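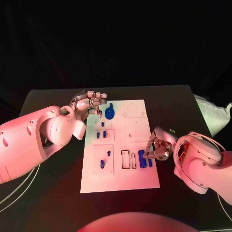 4 min read

Sep 14, 2019

Up far too late again and I don't care, because today was the best day we've had since January. We finally got the Isov hands and the Pallard hands through the same set of tasks, same arms, same pegs, same pink lights (Marina Sfakianakis insists on the pink lights, and by now I've stopped asking and started liking them). My ears are still full of servo whine!

We began with the Isov pair. I've always thought of them as the sensible choice. They close hard, they close in the same spot every time, and the controller does what you tell it. Big round pieces, lovely. You send the grasp, the fingers wrap, done. Then we moved to the narrow pegs and I watched the thumb push one over, then push it over again, then lift it beautifully and set it down a finger's width from the hole. Wayne Dawber groaned so loudly that Denise came in from the hallway to see what had broken.

Isov finished at 70 good placements out of 107 tries. I'd have guessed higher in the morning.

Lunch was crackers at the bench because I couldn't bear to leave. Derek Fairclough swapped the hands while I rewrote the config, and we had one bad half hour when the left wrist was reporting its angle backwards. I found it! One minus sign, in a file I'd sworn I never touched.

The Pallard hands are slower to close. I was ready to hold that against them, but the slow close turns out to be where all the good stuff happens. You get the fingertip current climbing in little steps, and if you stop at the second step the peg just sits there between finger and thumb, straight up. I made Derek do it over and over so I could look at the plot. Same 107 tries, and 20 more good ones than Isov. I wrote the number on my hand in case the laptop died.

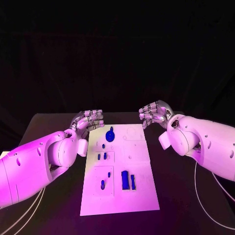

Does a slower hand make the whole job slower?

Less than I expected, because a peg that goes in on the first try saves the time we'd spend picking it up and lining it up again.

Cameras next. The Chettiar head camera is sharp but it washes out under colored light, and the edges of the shallow pockets go soft. Flemovska's is grainier and holds those edges much better. Wayne wants to fix it with exposure settings and he may be right, so he gets the morning to try. I'd still pick the grainy one.

Things to remember: zero the wrists before every run, left one first. Tape the cables down farther from the elbow. Ask Marina if we can have the long evening slot, because I want 1,000 grasps on the Pallard pair before I say anything grand about them to anyone.

Denise asked me on the way out which ones I'd buy with my own money. I said Pallard before she'd finished the sentence. Then I talked about fingertip current all the way to the parking lot, poor woman. Bed now. Alarm's set for six.

Contact | © 2019 All entries by Yesenia Bedoya | Back to top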